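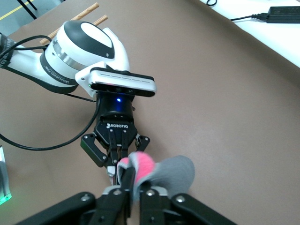
Handoff, both grippers on the sock, wrist view.

16/08/2026

Quick one, need to get this down before I forget it. The regrasp planner in Tovico was treating each arm as its own little problem. Fine for picking. Bad for cloth held at both ends, where one arm deciding to back off is a tug of war.

So now there's a shared hold state. 4 states down to two, "both" and "one". Neither arm gets a new goal while it's "both" unless the other one acks first. Lesego Mokgethi suggested this in March and I said it was overkill. Sorry Lesego.

Replayed the old logs, 1301 handoffs. 826 had the two planners publishing goals in the same tick. More than I wanted to see, and teh old dashboard showed none of it.

Still broken: the wrist cam mask. Gray fabric against our own finger metal, segmentation eats the edge and the grasp point jumps. Pink bit is fine obviously. Might just mask the fingers from joint angles and be done.

Branch is pushed, tests half writen. More tomorow.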